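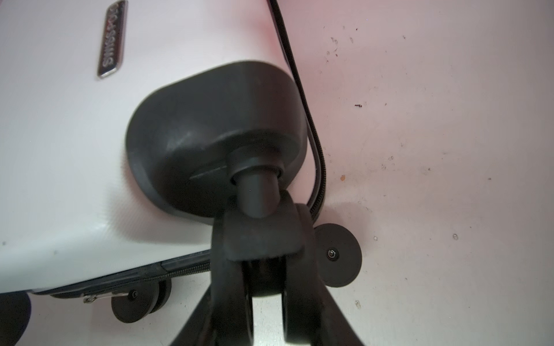 About Dristine

Dristine repairs hard-shell luggage. The workshop opened with one bench and now has 13, run by Mỹ Quách, who trained as a zip fitter.

What we work on

Most jobs concern the lower corners of a case: the black housing, the swivel stem, the fork and the wheel. We also replace zips, handles and locks. Soft bags go to our sister workshop, Gistesier.

How a wheel job is done

The case is emptied and laid on its side. Each fork is turned by hand through a full circle and checked for play at the collar. Wheels held by a hex screw are changed singly – riveted ones are changed in pairs. We stock 53 wheel sizes.

Times and collection

Wheel and zip repairs take 10 working days. The counter is closed for the first week of August. Cases may also be left at the Dalisay branch.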